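Nalden
@nalden_fits · 12/10/19

Cabinet thread. Base unit from Perron, white, one drawer over two doors. Bought secondhand, so no instructions. Notes as I go. 1/

2/ Drawer front first. Slim dark metal handle, set horizontally near the top edge. Hole spacing didn't match anything in my box, so I bought the handle new from Sendine. Screws supplied were too long. Cut them down.

3/ The doors are plain slabs. Each took longer than the rest of the unit put together. Side-to-side adjustment is fine on these hinges. Height adjustment is a matter of loosening everything, lifting with a wedge and retightening before it drops.

4/ Order that worked: hang both doors, set the height, close them, set the gap, then tighten. Going door by door cost me an evening.
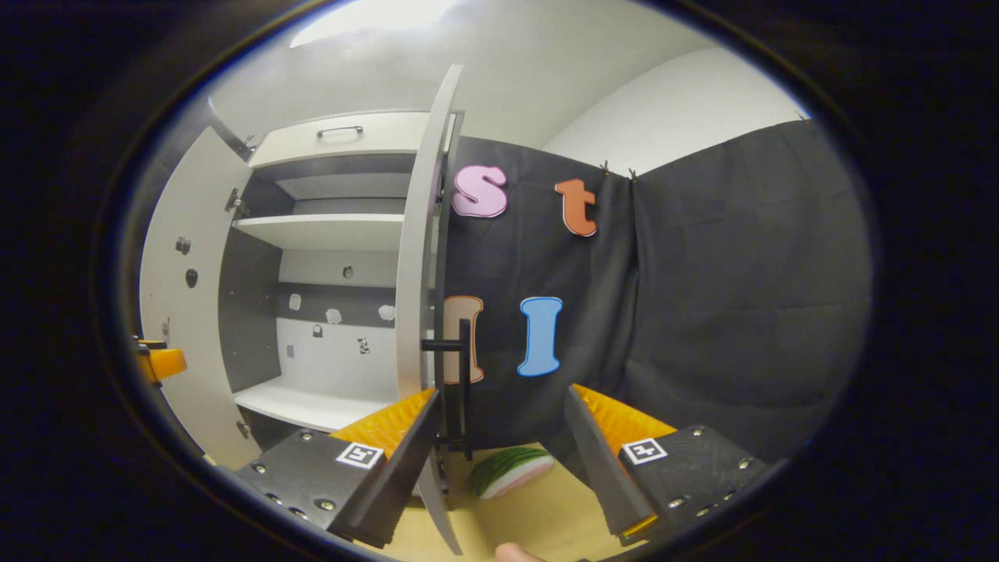
Both doors open, drawer shut. Stickers are staying.

5/ On the stickers. They sit in the lower compartment, between the upper shelf and the bottom shelf. Two clouds, a padlock, a few others. I tried a hair dryer on a spare from the same sheet, stuck to an offcut. The sticker came off and took a patch of finish with it. Decision made.

6/ Shelf height. The pin holes allow several positions. I went for the middle, which gives a usable space above for flat things and a taller one below for boxes. Moving it up one hole would suit taller boxes but the top space gets awkward to reach into.

7/ Weight. The Perron sheet I found for a similar unit is vague about shelf load. I'm keeping paper on the bottom shelf and light stuff on the upper one. If it bows by spring I'll add a batten underneath.

8/ Fabric next to the cabinet is plain black, held along the top edge with small clips. It sags a little between them. More clips would fix it. Foam letters are fixed straight to the cloth, in two rows.

9/ Cost so far: 66 for the unit, 13 for the handle and screws. A new one from Grimier was more than I wanted to spend on a place to keep paper.

10/ Still to do: felt pads on the doors — they close with a clack — and a second look at the left door gap after the heating has been on for a few weeks. Will add to this thread in late December.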